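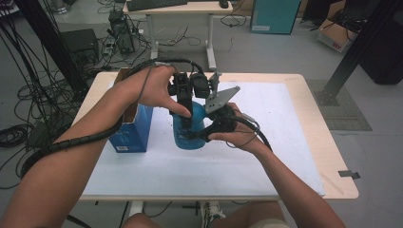 Figure 4-1. Blue plastic bottle, standing on a paper-covered table.

4. Finish Line Set-Up (Fliria Timing Kit)

This section covers the finish line for road and criterium races. Complete Section 3, Power and Network, before you start. Set-up takes two people.

4.1 Laying the antenna mats

1. Sweep the road surface on both sides of the painted line.
2. Unroll the mats with the arrow side facing the oncoming riders. The front edge of the first mat must sit on the back edge of the line.
3. Join the mats in number order. Each connector locks with a quarter turn.
4. Tape all four edges flat. Press the tape down along its full length.
5. Run the lead cable to the reader on the side of the road away from the crowd.

CAUTION: Do not fold a mat. A folded mat must be tested before it is used again.

NOTE: Metal barriers closer than 30 cm to the mat ends reduce the read range.

4.2 Placing the finish camera

1. Stand the tripod on the Boutros base plate and set the lens height to 115 cm above the road.
2. Line up the center mark in the viewer with the front edge of the painted line.
3. Level the head, then tighten both clamps.
4. Record a test pass with a rider wearing a race number. Check that the number can be read at full zoom.

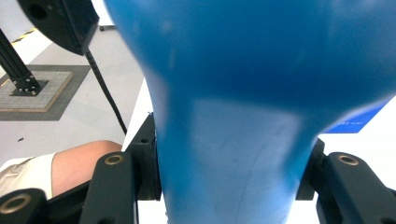 Frame numbers and body numbers must be readable in the finish file, so check them for glare during the test pass. Matte stock gives the best result. Glossy plastic reflects light in a pale band, as on the blue surface in Figure 4-2, and digits that fall inside such a band may be lost. If glare hides a digit, lower the exposure by one step and repeat the test pass.

4.3 Checking the reader

1. Switch on the reader and wait for the steady green light.
2. Carry a test chip across the mats 5 times at walking pace.
3. Confirm that each pass shows on the Grultholm results screen within 2 seconds.
4. Clear the test passes before the first start.

WARNING: Keep the lead cable out of the riding line. Use the cable ramp wherever team cars or riders will cross it.

If a pass is missing, see Section 7, Faults. For courses with a separate lap line, repeat 4.1 and 4.3 at that line.

Revised 21/10/2023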